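Section 4. Setting up the countertop demonstration for visitors

4.1 Before you agree to a date

This section covers the simulated kitchen demo as it is run for outside visitors at Firside. It assumes Buditz is already installed and that you have worked through Section 3. It also assumes you have been asked to show the demo and would like to know what you are getting into.

The product sheet from Brerkico calls the countertop task "visitor ready." Treat that as a hope. The task runs well with an operator who has practiced and a short list of objects. It runs much less well when someone in the second row asks to see it done again with the lid off.

NOTE: The demo is a simulation. Put that on the welcome slide and say it out loud as well. At our August open day, 62 people signed in, and a good many left thinking they had seen a live feed from a kitchen.

4.2 Starting the session

1. Turn on the display first, then the workstation. If you do it the other way, Buditz may pick the wrong screen and you will spend the first few minutes with your back to the guests.

2. Log in with the demo account. Do not use your own. The demo account hides the training menus, which visitors always want to open.

3. Choose Load, then Countertop, then Lagos. Lagos is the name of the task set and has nothing to do with the city. Expect to be asked.

4. Wait for the status line to read Ready. The progress bar reaches the end well before loading is finished, and clicking during that gap can leave you with a counter and no arms.

5. Select the head view. The side view looks better on a big screen, but guests can't judge from it how close a finger is to an object, and that is most of what there is to judge.

CAUTION: Never press Reset Arms while a hand is over the plate. The arms take the shortest path home and will sweep through whatever is there.

4.3 Checking the starting position

Compare your screen with the reference view before you let anyone in. The objects are placed with a small random shift each time, so yours will not match exactly. What matters is that the left hand is open and clear of the plate, and that all the items are on the plate to begin with. 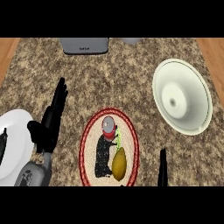
Figure 4-1. Head view before the first command. Left hand open, bowl empty.

If the bowl already holds something, you have loaded a saved run. Go back to step 3.

Only one finger of the right gripper may show in this view. Guests sometimes ask whether the second arm is there at all. Raise it a little with the right slider to settle the matter, then lower it again.

4.4 Running the demonstration

1. Start with the yellow fruit. Ask for it to be moved to the bowl. It is the object we have had the fewest problems with, and a first attempt that works buys you some patience.

2. Go to the red can next. The lid faces up toward the viewer, so the grip has to come from the sides. Let the system try twice. If it misses both times, press Hold and talk about why it missed. Do not keep trying in silence.

3. Leave the green sprig for last, or leave it out. In our practice runs it went through the fingers more often than it stayed between them.

4. Do not offer the black speckled object. The label in the object list and the shape on the counter don't agree in our copy, and you will be asked what it is.

NOTE: Keep a tally of tries and successes on the whiteboard, misses included. Jingyi Lü started doing this at Firside after a guest pointed out that the slides gave a success rate but no number of attempts. It slows things down. Do it anyway.

4.5 Questions to prepare for

Would it work on a real counter? We have not tested this task set on hardware. Say so. The vendor's brochure suggests the skills carry over, but it gives no test we could repeat.

Is somebody steering it? In Assist mode, yes, partly. In Auto mode, no. The mode is printed in small type on the operator panel, which guests don't see, so tell them each time you switch.

How long did it take to learn? Give the figure from your own training log or say you don't know. Do not quote the brochure.

4.6 Shutting down

1. Press Hold, then Park.

2. Save the run with the date and the operator's initials. Save the bad runs too.

3. Close Buditz before you turn off the display.

If the demo froze more than three times in one session, file the log with your site contact and do not book another group until you have an answer. Restarting cures the freeze for a while and tells you nothing about the cause.

Section last revised 10 January 2022

Firside Demonstration Guide | Contact your site office | All rights reserved | Back to top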